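Cellular PVC trim: what the gap at the garage corner taught me

August 31, 2026

The garage trim has been up for two summers now and I finally took calipers to the butt joints. Short version: the joints I glued are closed, the joints I left for caulk are open, and the corner boards on the north side need to come off.

Background for anyone arriving from a search. I replaced the primed finger-joint pine around the garage with cellular PVC, the Tatberg boards in the smooth finish, because the pine had gone soft at the bottom on every piece that sat near the slab. Darius Org cut most of it with me. The rest of the house still has its original cedar.

PVC trim doesn't take up water in any amount that matters, so it doesn't swell with humidity. It does move with temperature, lengthwise, and far more than wood does. Cut a long board on a cold morning, fit it tight between two fixed points and it will bow by the first hot afternoon. Cut it tight in July and the gap appears in winter. We cut in July. I knew the coefficient and still left the wrong allowance on the north side, where I had measured to the inside of the return instead of the outside.

The glued joints are scarfed, bonded with the Maruvcombe two-part adhesive, and fastened on both sides of the joint so the bond isn't doing all the work. With the run held at close spacing, each fastener restrains its own short length and most of the movement never reaches the ends. The caulked joints were square cuts, fastened too far back from the edge. Sarahí Contreras, who used to hang siding, looked at them and asked why I had bothered with scarfs on one wall only. I ran out of adhesive and it was late.

Fasteners: 148 stainless trim screws, plugged with matching PVC plugs. Finish nails are allowed by most of the installation sheets I read, but I pulled two test pieces apart and the nailed one let go sooner than I liked. The plugs want to be seated with the grain of the cap surface level, then left alone. Sanding puts a dull ring around each one that shows in raking light until you paint.

Paint is the other issue. I used a mid grey with a vinyl-safe tint base. Dark colours without it heat the board enough to make the movement problem worse, and the warranty goes with it.

Total for boards, screws, plugs and adhesive was $1097, not counting the mitre saw blade. I'd budget another $79 for a second adhesive kit and avoid my situation.

Next job is to pull the north corner boards, recut with the proper allowance, and preassemble them on the bench as L-shaped corners before they go up. Amrit Bergeron has offered his long clamps. I'll post the joint measurements again after the first hard frost.

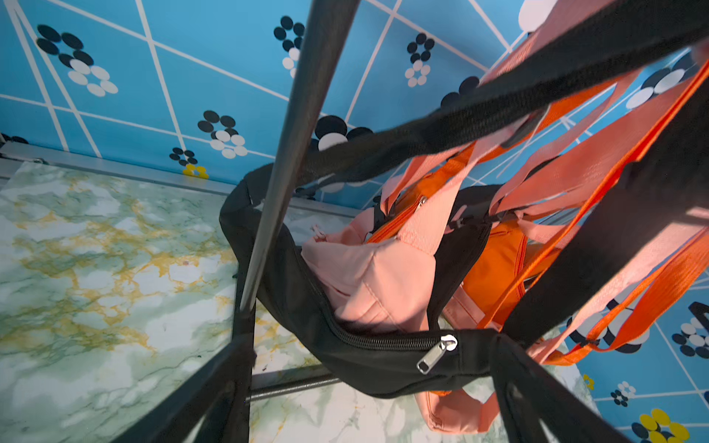

Blue wallpaper, dotted flowers, grey metal trim at the floor.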